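Keep this section with the warranty card. It replaces the loose sheet packed with earlier units.

## 4. Setting up the Ruvus countertop water filter

The Ruvus connects to a standard kitchen faucet with the diverter valve supplied. It can stand to the left or right of the sink. No changes to the plumbing are needed, and the faucet still works normally with the diverter switched off.

Read through the whole section once before you start. Most of the calls we get come from people who skipped the flush in 4.4.

### 4.1 What you need

From the carton:

- Filter housing with base
- Cartridge, sealed in foil
- Diverter valve with two hoses attached (one white, one blue)
- Adapter rings, inside and outside thread
- Housing wrench
- Spare O-ring

From your own kitchen or tool drawer:

- A soft cloth
- A bowl or pitcher
- Adjustable pliers, only if your aerator is stuck

Do not open the foil on the cartridge until step 3 of section 4.3. The carbon picks up odors from the air, and a cartridge left open under a sink with cleaning products will pass that smell on to the water.

**Note:** If the spare O-ring is missing, check under the cardboard insert in the bottom of the carton. It sticks there.

### 4.2 Fitting the diverter

1. Close the faucet. Put the drain plug in so that small parts cannot be lost.

2. Unscrew the aerator from the end of the faucet. Turn it clockwise as seen from above. If it will not move by hand, wrap the cloth around it and use the pliers lightly.

3. Look at the end of the faucet. If the threads are on the outside, the diverter may screw straight on. If the threads are on the inside, you will need one of the inside adapter rings. Try the larger ring first.

4. Check that there is a flat rubber washer in the top of the diverter. If you are using an adapter ring, there must be a second washer between the ring and the faucet.

5. Screw the diverter on by hand until it stops. Give it one more firm turn by hand. Do not use pliers here. The threads inside the diverter are plastic and will strip.

6. Set the diverter lever to OFF and open the cold water. Water should come out of the bottom of the diverter only. If it drips at the top, close the faucet, take the diverter off, and reseat the washer.

**Caution:** The Ruvus does not fit pull-out or pull-down spray faucets. Do not force an adapter onto a spray head. Owners with this type of faucet should ask for the Skakeo under-sink kit, which connects to the cold supply line and comes with its own instructions.

De Luca faucets made with the square spout have a recessed aerator that comes out with a key. The key is normally in the bag that came with the faucet. If you no longer have it, a hardware store can usually match it if you bring in the faucet model number.

### 4.3 Loading the cartridge

1. Stand the housing on its base on a flat surface. Place the wrench over the lid and turn counterclockwise until the lid lifts off.

2. Wipe the inside of the housing with a damp cloth. Do not use soap. It is hard to rinse out and will make the first water foam.

3. Wash your hands. Open the foil and take the cartridge out, holding it by the ends.

4. Pull the red shipping cap off the lower end. Leave the gasket in place.

5. Lower the cartridge into the housing with the gasket facing down. It should drop over the stem in the bottom and stand upright without support. If it leans, it is not on the stem.

6. Run a finger around the O-ring in the lid groove. It should lie flat the whole way. If it is dry, wet it with a little water. Cooking oil and petroleum jelly both attack the rubber - plain water is enough.

7. Put the lid on and turn it clockwise by hand until snug, then a quarter turn with the wrench.

**Note:** A quarter turn is a quarter turn. Overtightening flattens the O-ring and causes the leak it was meant to prevent.

### 4.4 First flush

New cartridges hold fine carbon dust. The first water through them comes out gray or black. It is harmless but should not be drunk, and it can mark light-colored stone if left to dry.

1. Push the white hose onto the inlet marked IN. Push the blue hose onto the port marked OUT. Each hose goes in until you feel it click, then a little farther.

2. Swing the spout over the sink.

3. Open the cold water halfway and turn the diverter lever to ON. The housing takes a few seconds to fill. Some coughing and spitting at the spout is normal while the air leaves.

4. Let the water run for 10 minutes.

5. Turn the lever to OFF and let the unit stand for 6 hours. Overnight is fine.

6. Run it again for 8 minutes. Fill a clear glass and hold it up to a window. If you can still see specks, keep running until you cannot.

A milky look that clears from the bottom of the glass upward is air and will go away within the first week of use.

**Caution:** Cold water only. Hot water damages the cartridge and softens the hose fittings. If hot water goes through by accident, run cold for 11 minutes and taste it. If the taste is flat or sharp, replace the cartridge.

### 4.5 Placing the unit

Choose the final position after the flush, when you know how far the hoses reach.

- Keep the base on a level surface. A textured tile counter with deep grout lines may need a thin mat under the base.
- Leave enough room above the lid to lift the cartridge straight out.
- Keep the unit out of direct sun. Light through the housing window encourages algae.
- Do not stand it next to a stove, toaster oven, or dishwasher vent.
- Do not let the hoses cross the bowl of the sink where pans may catch them.

If the hoses are too short, do not join on extra tubing. Longer hose sets are sold under the Pledex name and have the correct fittings at both ends.

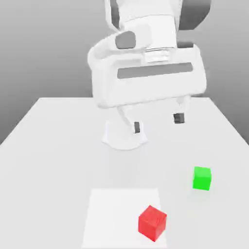
### 4.6 Everyday use

Turn the lever to ON for filtered water and back to OFF before you close the faucet. Leaving the lever at ON is not dangerous, but the hoses stay under pressure longer than they need to and the fittings wear sooner.

If the filter has not been used for a couple of days, let it run for the time it takes to fill a glass, and pour that glass away. After a vacation, repeat the full first flush.

In homes where the kitchen gets close to freezing, empty the housing before you leave. Ornella Russo in our service department replaces more cracked housings in February than in the rest of the year, and all of them were left full.

### 4.7 If something is wrong

**Drip at the lid.** Turn the lever to OFF, open the lid, and look at the O-ring. Hair, grit, or a twist in the ring is the usual cause. Fit the spare if the old one is nicked.

**Drip at a hose.** Press the collar in, pull the hose out, and check that the end is cut square. Push it back in fully.

**Slow flow.** Check the small screen inside the diverter inlet for scale or rust. Rinse it from the back. If the screen is clean, the cartridge is due for replacement.

**No flow with the lever at ON.** The hoses are probably swapped, or the foil seal disk was left on the cartridge gasket. Open the housing and check.

**Taste of plastic.** Normal for the first days. Run a little more water before filling your glass.

For parts, write to Dario Palumbo at the address on the warranty card and include the number printed under the base. Have the number ready if you call, too - we cannot look up a unit by name.

Section 4 revised August 2018.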